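About the Tratonia Manipulation Laboratory

The Tratonia Manipulation Laboratory is the robotics teaching and research unit of the Lovton Institute of Technology. It was established to study how small, low-cost robot arms can learn household and workshop tasks from human demonstration. The Laboratory admits graduate students each September and supports undergraduate projects throughout the academic year.

Our Research Approach

Most of our current work concerns a training method named Wakement. In conventional imitation learning, a person guides a robot through a task many times, and a computer model is then trained to copy the recorded motions. The approach is effective, but it spends a great deal of effort on the easy portions of a task, such as moving an empty gripper across a table, and comparatively little on the short moments in which errors occur.

Wakement divides the work into 2 stages. In the first, the model is trained on complete demonstrations in the usual manner. In the second, the arm attempts the task under supervision, and an operator takes control whenever the motion begins to go wrong. Only the seconds before and after each takeover are kept and added to the training set. These short recordings are given greater weight when the model is trained again.

Our standard exercise is the sorting of small printed blocks into a divided tray. The task is simple to describe and inexpensive to repeat, and it calls for many of the skills that larger systems need, including reaching, grasping, turning and careful release.
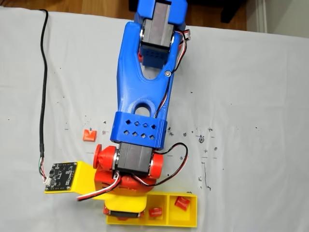
Vol. 2, No. 2

The Laboratory's arms are built largely from 3D-printed plastic parts and hobby-grade servo motors. A damaged link can be printed and replaced by the students themselves, and a partner school with modest funds can build the same equipment from our published files. Printed parts do flex, and small servos have some play in their gears. We regard these limits as part of the research problem, as a method that depends on a perfectly rigid arm is of little use to the schools and workshops we hope to serve.

Principal Result

In our main study of the block-sorting task, a model trained on 1000 complete demonstrations was compared with a model trained on 200 complete demonstrations followed by Wakement corrections. The two models placed blocks in the correct compartment at nearly the same rate. The corrected model recovered more often after a poor first grasp – the behavior the method was designed to improve. It did not perform better when the tray was moved to a position absent from the training recordings, and this remains an open question for the group.

Teaching

Students in the Laboratory learn by building. Each incoming student assembles an arm, calibrates its joints and records a first set of demonstrations before joining a research project. Written records are kept of every trial, including those that fail, and are available to all members of the Laboratory. Courses in control, machine learning and experimental practice are taught jointly with the Institute's engineering faculty.

Partners and Facilities

The Laboratory occupies the ground floor of the Kristiansen Building on the Lovton campus. Its facilities include a print room, an electronics bench and a shared computing room. Partner schools may borrow assembled arms for one term and are asked to return their trial records with the equipment.

Inquiries regarding admission, equipment loans and research visits should be directed to the Laboratory office, Kristiansen Building, Lovton Institute of Technology.

Page last reviewed: 21 Oct 2026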